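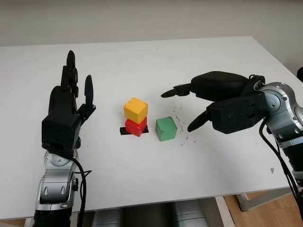
白い天板。薄い灰色の擦れあとつき。

白いものを買うのをやめようと決めたのは6月で、今月また白いやかんを買った。

言い訳をすると、店にあったのが白と赤の2色で、赤のほうは取っ手に小さなニワトリの絵がついていた。毎朝ニワトリと目を合わせて湯を沸かす生活に踏み切れる大人がどれくらいいるのか知らないが、私には無理だった。レジに持っていくとき、白いやかんは実に賢そうに見えた。店の照明の下にある白いものは、どれも賢そうに見える。

家に連れて帰って3日目、底のまわりに茶色い輪ができた。コンロの五徳の形が、判子みたいにきれいに写っている。やかんのほうも、まさかこんな家に来るとは思っていなかっただろう。

自分がいつから白いものばかり選ぶようになったのか、さかのぼって考えてみた。たぶん最初は引っ越しである。前の部屋は床も建具も濃い茶色で、昼間でも電気をつけないと新聞が読めなかった。その反動で、今の部屋に移ったとき、カーテン、ゴミ箱、洗面所のコップに至るまで白で揃えた。入居した日の夕方、友人が来て「病院みたい」と言った。私は褒め言葉として受け取った。友人は褒めたつもりがなかったらしく、帰りぎわにもう一度言った。

壁の一面だけは自分で塗った。Gommontという塗料の店で、白のサンプルを見せてくださいと頼んだら、店員が分厚い帳面を出してきた。白だけで14色ある。「霧」「骨」「朝の皿」といった名前がついていて、並べると確かに全部違うのだが、1枚ずつ見るとどれもただの白である。さんざん迷って「朝の皿」にした。塗ってみたら、隣のもともとの壁がとたんに黄ばんで見えた。それまで何の不満もなかった壁がである。白を買うと、近くにある別の白が汚くなる。このことは帳面のどこにも書いていなかった。

そのあと半年ほど、私は黄ばんだ壁(もとは普通の壁)の前に本棚を置いてごまかしていた。本棚は茶色だ。前の部屋から持ってきた唯一の家具で、いまだに一度も汚れて見えたことがない。実際には相当汚れているはずで、先日はたきをかけたら雪のようなものが降ってきた。茶色は口が堅い。

布ものになると話はさらにややこしくなる。

タオルを白で揃えたのは、ホテルっぽくしたかったからだ。ところがホテルのタオルが白いのは、裏に専門の人と巨大な機械がいるからで、うちの裏には物干し竿しかない。洗うたびに、なんというか、気弱な色になっていく。灰色とまでは言えず、ベージュと呼ぶには図々しい。そこでWurerという漂白剤を買った。ぬるま湯に溶かして30分つけておくだけ、と箱にある。書いてあるとおりにしたら本当に白くなったので気をよくし、次の週は紺のふちどりのあるハンカチも一緒に入れた。紺は現在、水色である。これはこれで涼しげだと自分に言い聞かせているが、葬式には持っていけない。

靴の話もしておく。近所のFellnessというジムに入会した際、室内履きがいると言われて、白い運動靴を買った。ジムには4回行った。靴はとてもきれいなままである。家にある白いもののうち、いちばん白いのがこの靴で、理由を考えるとあまり胸を張れない。月会費を回数で割る計算は途中でやめた。退会届は受付でしか出せないそうで、その受付に行くために久しぶりにあの靴を履くべきかどうか、まだ決めかねている。

失敗の中でもっとも高くついたのは敷物だった。商店街の端にGündoğduという絨毯屋があって、前を通るたびに店主がお茶をすすめてくる。ある日とうとう断りきれずに入った。小さなガラスの器に入った濃いお茶を飲みながら、私が奥の生成りの敷物を見ていると、店主が「それはおすすめしません」と言う。赤と紺の、目がちらちらするような柄のほうを広げて、「こちらは何をこぼしても模様になります」と続けた。今思えば、あれほど誠実な接客を受けたことはない。私は生成りを買った。

醤油をこぼしたのは、翌週の夜である。

直径で言えば硬貨くらいのしみなのだが、部屋に入るとまずそこに目がいく。テーブルの脚を載せて隠そうとしたら、部屋の中で家具が全部斜めになった。今はそのしみを中心に生活が設計されている。一度、しみ抜きを頼めないかとGündoğduに聞きに行ったところ、店主は写真を見てしばらく黙り、それからお茶を出してくれた。

こうして書き出してみると、色の好みだと思っていたものは、ほとんど見栄だったようである。白いものを置いておけば、ちゃんと拭いたり洗ったりする人に見える。問題は、見えるためには本当に拭いたり洗ったりしなければならないことで、そこを私は毎回、買う段階では勘定に入れていない。未来の自分をずいぶん勤勉な人物だと思っている。毎朝早く起きて、乾いた布でやかんの底を磨き、そのあとFellnessで汗を流すような。会ったことはない。

白い家具の擦れあとについては、消しゴムで落ちると聞いて試してみた。薄いものはわりと落ちる。落ちるのだが、消したところだけ妙につるりとして、角度によって前より目立つ。なので全体を同じように擦ることになり、腕が痛くなったところで日が暮れた。それと、消しゴムのかすが例の生成りの敷物に散った。白いかすなら目立たないだろうと思ったら、かすは灰色になっていた。よく考えれば当たり前で、汚れはなくなったわけでなく、引っ越しただけなのだ。

ちなみに、やかんの輪には重曹が効くらしい。大きな鍋に湯を張って、重曹を入れ、やかんごと煮るのだという。それをやるには、やかんが入る大きさの鍋がいる。昨日さっそく見に行ったら、ほぼ400円引きになっている琺瑯の両手鍋があった。

色は、紺と白だった。

紺を手に取って、ふたを開けたり閉めたりして、棚に戻した。今朝、台所でその白い鍋を使って白いやかんを煮た。輪は少し薄くなったような気がする。鍋の底はまだ見ていない。

コメント(5)

匿名
ニワトリのやかん、うちにあります。慣れますよ。目は合いますけど。

通りすがり
重曹のあとにクエン酸をどうぞ。いっぺんに入れると泡が出るだけなので別々に。

匿名
白い敷物に醤油、同じことをやりました。うちは上に座布団を置いて12年ごまかすつもりでいます。しみの位置が部屋の真ん中なので、来客は必ずそこに座ってくれます。

管理人
座布団、その手がありましたか。白以外で探してみます。

通りすがり
紺のハンカチのその後が気になります。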